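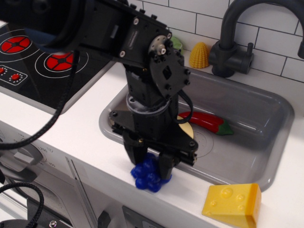

Figure 4. A toy kitchen with a white counter, stove and sink. The blue grapes are plastic.

3.2 What people kept, and where

I went into the Balwood interviews expecting to hear a lot about dolls and board games, and I did hear about them, but what really got people going was play food! We talked to 40 adults who grew up in Balwood or Plerwood, and I'd barely get my recorder out before someone was telling me about a plastic pork chop. Toy kitchens like the one in Figure 4 came up again and again (usually with a complaint about who got to use the stove).

I coded 11 of these interviews as "still has it," meaning the person could put a hand on at least one piece of childhood play food that day. Fruit did better than anything else. My hunch is that fruit looks fine in a bowl, so it drifts out of the toy box and onto a shelf, and then it just stays there for decades. One woman in Plerwood brings hers out every January when the tree comes down.

I was a lot less sure what to do with the pieces people had lost but could still describe down to the tooth marks. I ended up giving those their own code, and I come back to them in Section 4.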